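Pen cup keeps turning into a junk cup — how do you sort pens and pencils so it stays sorted?

**Jonalyn Espiritu**
Posted August 2020 in Desk & Home Office

OK so. Kitchen table is my desk now, has been since May. One black mesh cup for everything that writes. Every time I need a pencil I get a pen, every time I need a pen I get one that's dried up. Dumped out the whole junk drawer plus my sister's old pencil case and had 193 things that write. Who needs that. Kept a few, bagged the rest.

What I can't decide:

- tips up or tips down in the mesh cup? Mine are tips up and I keep getting ink on my hand
- gel pens and mechanical pencils together or seperate?
- is one cup enough for a table that also has to be a dinner table

Table is light wood and ink does NOT come off it, ask me how I know. 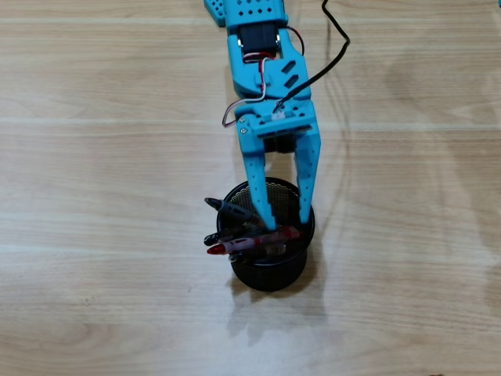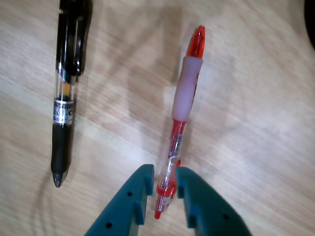 *The cup on the table, then a black gel pen and the red mechanical pencil in the second one.*

The red pencil is the one I like best, fat pink grip, doesn't hurt after an hour of forms. Want to keep that one where I can find it. Thanks!!

---

**Felicidad Yap**

Did this for a school office for years so, quick version.

Retractable gel pens — clip end up, tip down, clicked CLOSED. Clicked open in a mesh cup they'll bleed into the bottom and you get a little black ring on the table. Put a folded paper towel or a circle of felt in the bottom, swap it when it gets gross.

Markers with caps, tips down too. Felt ones dry out at the top if they stand cap up for months. Dual tip ones lie flat in a drawer.

Mechanical pencils, doesn't matter, but lead pushed all the way in or it snaps. I'd give them there own cup. A jam jar is fine. You reach for the jar, you get a pencil, done.

Test everything before it goes back in. Scribble on scrap, if it skips give it 5 seconds of circles, still skips — trash. Don't put it back "for later." That's how you got to 193.

Ink on the wood: rubbing alcohol on a cotton swab, but try it under the table edge first. It can take the finish off. Dab, don't rub.

---

**Nestor Tan**

just throw them all out and buy a box of the same pen. one kind. I did that, 3 on the desk and the rest in the closet, never think about it

---

**Angelica Espiritu**

Sister with the pencil case here. Some of those were good pens Jonalyn!!

Anyway what works at my place: small cup lives on a tray with the stapler and the sticky notes. Dinner time the whole tray goes on top of the fridge. Cup on its own gets knocked over, tray doesn't. And I only let in what fits without jamming, if I have to push one in then something else comes out.

Agree on tips down for gel. Disagree on the second cup, it'll be full by next month, I know you. Put the red pencil in your planner loop and leave it there.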